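Section 4 – Finishing the Top with Mirkonero Hard Oil

Read the whole section before opening the can. Oil starts grabbing fast and you won't want to be flipping pages with sticky gloves.

What you need
Mirkonero Hard Oil, one can
Sterkeo sanding pads, medium and fine
Lint-free rags – old T-shirts are fine, no towels
White scrub pad
Nitrile gloves
Metal bucket with a lid, half full of water
Vacuum with brush head

The Noiphan kit (top and frame together) ships with the top sanded but unfinished. If you bought the Mellireo top it already has a factory coat. Skip to 4.6, maintenance. Do not put oil over the factory coat, it will sit there and stay tacky.

4.1 Before you start

1. Frame should be assembled and all bolts tightend per Section 3. Don't oil first and bolt later.
2. Room temperature close to 70 °F. Cooler works, just slower. Below 50, wait for a better day.
3. Let the top sit unwrapped in the room overnight. Longer if it came off a cold truck.
4. Open a window. Turn off heaters with an open flame.

CAUTION: Rags soaked in oil can heat up and catch fire by themselves. Every used rag goes straight into the bucket, under the water, lid on. Not the trash can. Not a pile on the floor.

4.2 Sanding

1. Wipe off dust. Check for glue spots along the seams – they show up as shiny patches when you hold a flashlight low.
2. Scrape glue off with a sharp chisel held flat. Go easy.
3. Medium pad, with the grain, whole surface. Light pressure.
4. Fine pad, same thing. Don't go finer than what's in the pack or the oil won't soak in.
5. Ease the front edge with a few strokes. Same for the corners.
6. Vacuum, then wipe with a barely damp rag. Let dry.

Note: some color difference from one plank to the next is normal. Oil makes it stronger, not weaker. If you want it more even, use the tinted version, but test underneath first.

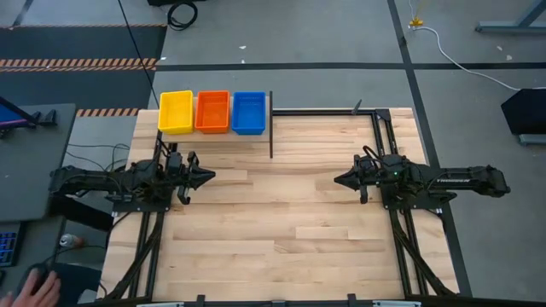

Fig. 4-1. Narrow-plank top, pale wood, grain running lengthwise along the planks.

4.3 First coat

1. Stir the can. Do not shake. Scrape the bottom, the solids settle there.
2. Do the underside first, one thin coat. People skip this and then the top cups.
3. Let the underside dry until it no longer feels sticky, then do the upper face.
4. Pour a small puddle and spread with a rag along the grain. Work in strips the full length of the top.
5. Wait 18 minutes. Dull spots get a little more oil.
6. Wipe ALL of the extra off with a clean rag. Should look nearly dry when you're done. If it looks wet, keep wiping.
7. End grain drinks more. Go back over the ends before you clean up.

CAUTION: A thick coat does not protect better. It wrinkles and has to be sanded off.

4.4 Second coat

1. Leave overnight. Touch the top with a bare palm – if it drags, wait longer.
2. Rub lightly with the white scrub pad. Vacuum.
3. Repeat 4.3, steps 4 thru 6. Use less oil than the first time, about half.
4. 2 coats is enough for most shops. Add a third only if you do wet work or glue-ups on it.

4.5 Curing

Light use after a day. No clamps, vises or heavy gear on it for a week. No water for two. Don't cover it with plastic or cardboard in the meantime, it needs air, and cardboard leaves a print.

Smell hangs around for a few days. Normal.

If you're fitting a vise, drill after curing and dab oil inside the bolt holes.

4.6 Maintenance

Oiled top: wipe with a dry cloth. Dried glue pops off with a plastic scraper. When water stops beading, scrub pad and one thin coat, same wipe-off as before. Once a year is typical, October is a good time if your shop gets dry with the heating on.

Mellireo factory coat: damp cloth, mild soap, dry right away. No solvents. Deep scratches need the repair stick, part no. 277, sold seperately.

4.7 Problems

Still sticky after two days – too much oil left on. Wipe hard with a rag and a splash of fresh oil to loosen it, then wipe dry.
White rings – moisture. Let it dry out, then fine pad and a thin coat over the spot.
Blotches – missed glue, or uneven sanding. Sand the spot back and re-oil.
Raised, fuzzy grain – scrub pad after the first coat takes care of it.
Gap opening between planks – stop, don't fill it. Check the frame bolts first, see 3.8.

Next: Section 5, Leveling Feet and Casters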